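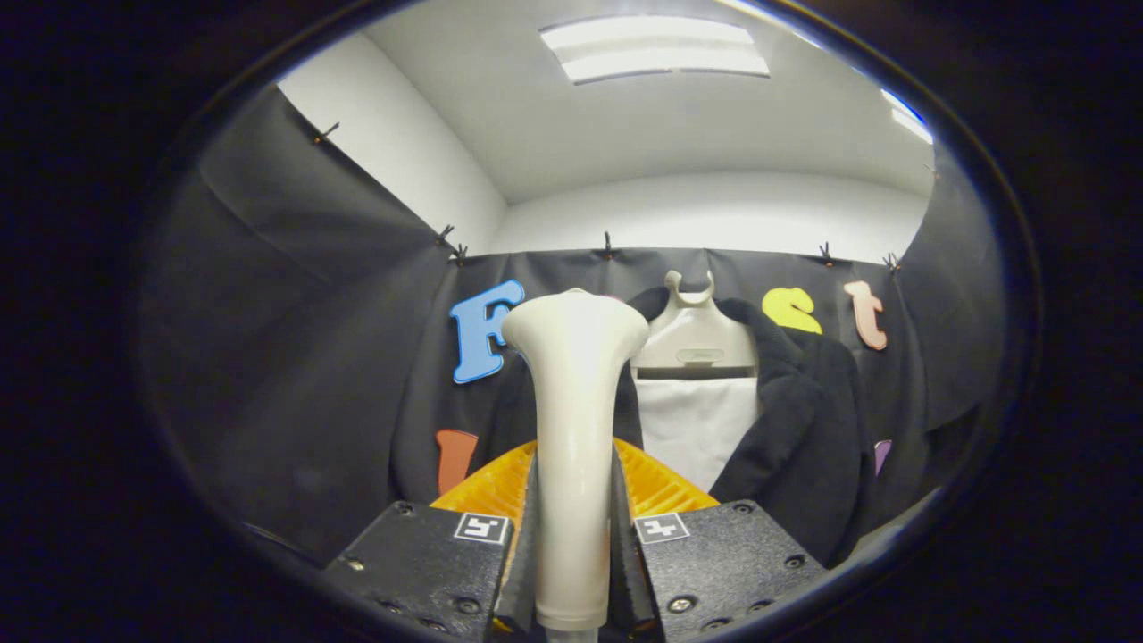

Copper again. Third time since Christmas that Vilwood has woken up to dead phones, and this one took out the street lights on the low side of the creek as well.

Whoever did it came in through the rail easement sometime before dawn on 3rd February. Cut the chain, backed a ute up to the pit, pulled 149 metres of cable and was gone. No witnesses. One dog barking, according to a neighbour on Tóth Street, but that dog barks at everything.

Police have charged no one. They have a tyre print and some blurry footage from the servo, and they'd like to hear from anyone who saw a light-coloured ute with a cage on the back. That was the line in January too.

What it costs is the part that gets people going. The cable might fetch a few hundred dollars at a yard that doesn't ask questions. Replacing it is another matter: $3936 for the January job, before labour, and the bill for this one hasn't come in yet. Shops on the main strip went cash only till lunch. The chemist couldn't pull up scripts. A woman at the bakery told me she'd had to drive 30 minutes just to get enough signal to ring her mum, who has one of those alarm pendants that runs off the landline. Mum was fine. Cranky, but fine.

Scrap dealers are meant to take ID and keep a record of every sale. Most do. The manager at Zellden, the bigger of the 2 yards out on the highway, showed me his book and said he turns away burnt cable every week. Skurnex didn't return my calls. To be fair I only rang twice, and they might of been flat out.

The detective I spoke to reckons it's a small crew, same people each time, probaly local. They know where the pits are and which ones have had new lids. New locks are going on this month. Bigger ones.

Residents want cameras on the easement. The council says that's rail land. Rail says talk to the council.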